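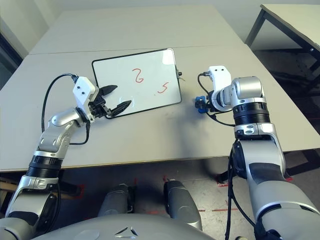
How long should the Ellik water softener stay in bypass after the salt is refilled?

Leave it in bypass for 16 minutes, then open the inlet valve slowly.

4.2 Refilling the salt

1. Turn the bypass valve to OFF.
2. Lift the lid and break up any crust with a broom handle.
3. Pour in salt tablets up to the fill line.
4. Close the lid and hold RESET for 3 seconds.
5. When the time is up, turn the valve to ON.

Note: Models sold by Henao have the RESET button under the front cover.

Caution: Do not use rock salt. It leaves grit in the brine well and can block the float.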